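Bread, again

Quick one as I've got to be out the door by 3.

So the sourdough is over. Two years of it and I've let the starter die, properly die, grey water on top and a smell like nail varnish. Wilson Zapata gave me that starter in a jam jar when we still lived in Hesbridge and I haven't told him yet. Wilson if you read this, sorry. It had a good run.

What did it in was the new hours. You can't be feeding flour to a jar at six in the morning when you're already late for the bus. Tried keeping it in the fridge. Forgot it was in the fridge. You know how it goes.

Anyway — ordinary yeasted loaf now, from packets, and I'm enjoying it more than I thought. Recipe such as it is:

400 g strong white flour
a packet of yeast
teaspoon and a bit of salt
warm water till it looks right, sorry, I never measure it
glug of oil

Mix it the night before, cover, leave it on the side. Friday I left it far too long and it had climbed out and stuck to the tea towel. Still baked fine. Bit flat. The crust was the best one I've had so far so maybe theres something in that.

Muchen Jia at work says I should do it in a lidded pot and I did try, burnt my wrist on the lid, and went back to the old tin. She also swears by rye flour from Pellegrini, the deli on the corner by the station. Went in to look. Lovely shop. Lovely prices too, I bought one lemon and left.
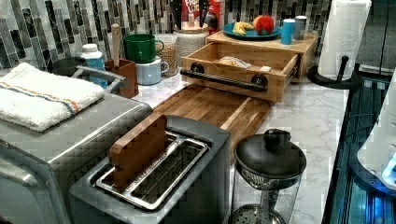

The other thing is slicing. I cannot cut a straight slice to save my life. Thin at the top, doorstep at the bottom, and then it jams in the toaster and I'm there with a wooden spoon swearing at it. Asa cuts hers perfectly, every time, no idea how. She says let it cool first. Who has time to let it cool.

Freezing half of it sliced now, which has helped no end. Straight from the freezer, bit of butter, marmalade if there is any. My mum's batch is down to the last jar and she won't be making more untill after December.

Right, bus. Will do the cheese scones next time, I keep promising.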